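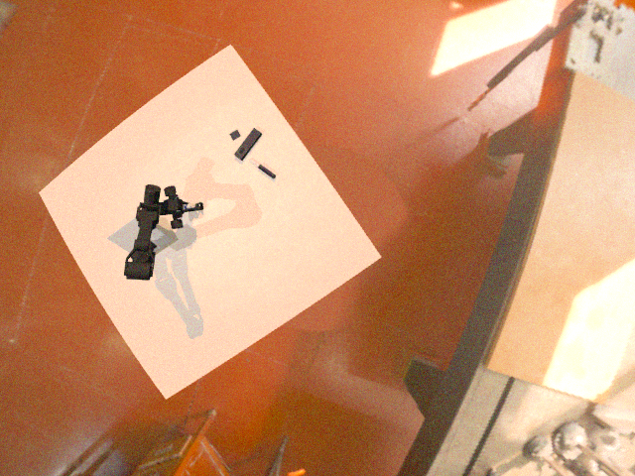 Leif Dahlgren

Residential Services | Frequently Asked Questions

Bulk Kerbside Collection

These answers apply to all residential properties within the Pillay and Fenine service areas. Commercial premises should refer to their individual waste agreement.

How many collections may a household book?
Each rateable property is entitled to two bulk collections per financial year. Unused collections do not carry over. Tenants may book directly and do not require the written consent of the property owner.

How much may be placed out?
The pile must not exceed two cubic metres. Single items must be no longer than 185 centimetres and must be able to be lifted safely by two people. Timber and metal lengths are to be cut down and tied in bundles.

What does an additional collection cost?
Additional collections are charged at $100 each, payable at the time of booking. Holders of a current pensioner concession card are entitled to one further collection at no charge.

When should items be placed on the nature strip?
Items may be placed out from 4 pm on the day before the collection and must be in position by 6 am. The footpath, driveway crossovers and any fire hydrant must remain clear. Residents of unit blocks should use the area nominated by their body corporate.

Which items are accepted?
Furniture, mattresses, whitegoods, carpet, barbecues without gas bottles, bicycles and household metals. Doors must be removed from fridges and freezers before they are placed out. Mattresses should be kept separate from the remainder of the pile.

Which items are not accepted?
Paint, chemicals, gas bottles, tyres, asbestos, building rubble, loose batteries, green waste and general household rubbish. Paint and batteries may be taken to the Zuver Road transfer station during opening hours. Asbestos must be removed by a licensed contractor.

May a booking be changed or cancelled?
Yes. Changes may be made through the Flustalix booking portal or by telephone up to two business days before the collection. A booking cancelled after that time will be counted towards the annual entitlement.

What happens if items are not collected?
Where a pile does not comply with these conditions, a notice will be left at the property and the resident will have 10 days to remove the remaining items. Missed collections should be reported through the portal, quoting the booking reference.

Contact Residential Services | Privacy | Copyright | Back to top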